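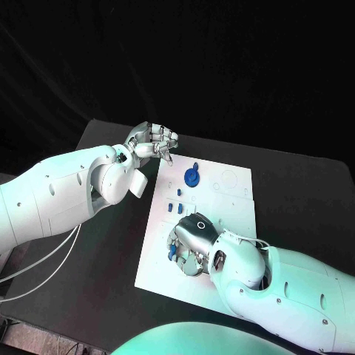
Clivberg, Juli 2018

Protokoll der Mitgliederversammlung des Musikvereins Hiner e. V.
Ort: Probenraum 2, Beginn mit der üblichen Viertelstunde Verspätung
Anwesend: 14 stimmberechtigte Mitglieder, dazu ein Hund ohne Stimmrecht
Sitzungsleitung: Adoración Esteban
Protokoll: Begoñe Cuesta

TOP 1 — Begrüßung und Tagesordnung
Adoración begrüßt die Anwesenden und stellt die Beschlussfähigkeit fest. Die Tagesordnung wird genehmigt, nachdem der Punkt »Verschiedenes« auf Antrag der Bläser ganz ans Ende gerückt ist, wo er vorher schon stand.

TOP 2 — Protokoll der letzten Versammlung
Das Protokoll vom Februar wird bei zwei Enthaltungen angenommen. Auf Wunsch von Zerkska wird ergänzt, dass die Band damals nicht »zu laut«, sondern »im vereinbarten Rahmen laut« gespielt hat. Der vereinbarte Rahmen ist weiterhin nirgends schriftlich festgehalten.

TOP 3 — Vinylpressung des Samplers
Die Testpressung ist eingetroffen und wurde von fünf Mitgliedern auf fünf verschiedenen Plattenspielern abgehört. Es liegen fünf Meinungen vor. Einigkeit besteht darüber, dass auf Seite B zwischen dem zweiten und dritten Stück eine Pause fehlt. Das Presswerk verweist auf das angelieferte Master, das Masterstudio auf die Titelliste, die Titelliste stammt von uns.
Beschluss: Die Pause wird eingefügt, die Mehrkosten trägt der Verein. Auflage 200 Stück. Der Antrag, auf 300 zu gehen, findet keine Mehrheit; verwiesen wird auf die Restbestände des vorigen Samplers, auf denen die Sitzungsteilnehmer zum Teil gerade sitzen.
Zum Cover: Entwurf A (Schriftzug auf Grau) wird mit neun zu fünf Stimmen angenommen. Die Unterlegenen bitten um Aufnahme ihrer Bemerkung, man könne den Vereinsnamen darauf nur lesen, wenn man ihn schon kennt. Hiermit aufgenommen.

TOP 4 — Herbstkonzert
Als Hauptact sind Mulcahy angefragt und haben grundsätzlich zugesagt. »Grundsätzlich« bedeutet nach Auskunft von Adoración, dass der Schlagzeuger noch gefragt werden muss. Die Vorband stellen Zerkska, die sich selbst vorgeschlagen und sodann mitgestimmt haben.
Saalmiete: Der Wirt verlangt 200 Euro und die Getränke. Gegenvorschlag des Vorstands ist dieselbe Summe und ein früheres Ende. Begoñe verhandelt.
Längere Aussprache über den Flügel im Saal. Er stammt laut Plakette von 1945 und ist nach Ansicht der Pianisten seither nicht gestimmt worden. Der Wirt hält den Klang für charaktervoll. Es wird beschlossen, einen Stimmer kommen zu lassen und dem Wirt davon erst nachher zu erzählen.

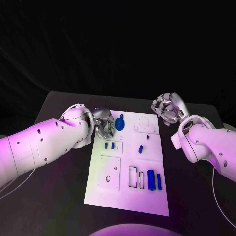
Offen bleibt, wer die Kasse am Einlass übernimmt. Nach einer Stille, die für den Tontechniker nach eigener Aussage die beste Akustik des Abends hatte, meldet sich der Bassist von Zerkska, allerdings nur bis zum eigenen Auftritt. Für die Zeit danach wird weiter gesucht.

TOP 5 — Probenraumplan
Die Doppelbelegung am frühen Abend besteht fort. Chor und Noise-Duo haben sich beim letzten Mal spontan auf eine gemeinsame Probe geeinigt, was beide Seiten nicht wiederholen möchten. Ab dem nächsten Monat beginnt der Chor eine Stunde früher, das Duo eine Stunde später. Dazwischen wird gelüftet.
Wer den Raum verlässt, stellt bitte die Verstärker aus, auch den kleinen hinter der Tür. Der Eintrag im Belegungsheft hat mit Bandnamen zu erfolgen. »Wir« reicht nicht.

TOP 6 — Streaming
Der Antrag, den gesamten Katalog aus den Streamingdiensten zu nehmen, wird ausführlich begründet. Der Gegenantrag, ihn vorher erst einmal vollständig dort einzustellen, erhält die Mehrheit. Adoración kümmert sich um die fehlenden Freigaben. Die letzte Abrechnung wird herumgereicht und mit Haltung zur Kenntnis genommen.

TOP 7 — Verschiedenes
Im Schrank liegen drei Kapodaster, ein einzelner Paukenschlägel und eine Kassette mit der Aufschrift »nicht überspielen«. Die Kassette ist überspielt. Eigentümer melden sich bitte beim Vorstand.
Die Bläser bringen zu diesem Punkt nichts vor.

Ende der Sitzung um kurz nach zehn, für die meisten. Der nächste Termin wird per Rundmail abgestimmt.

Für das Protokoll: Begoñe Cuesta
Gesehen: Adoración Esteban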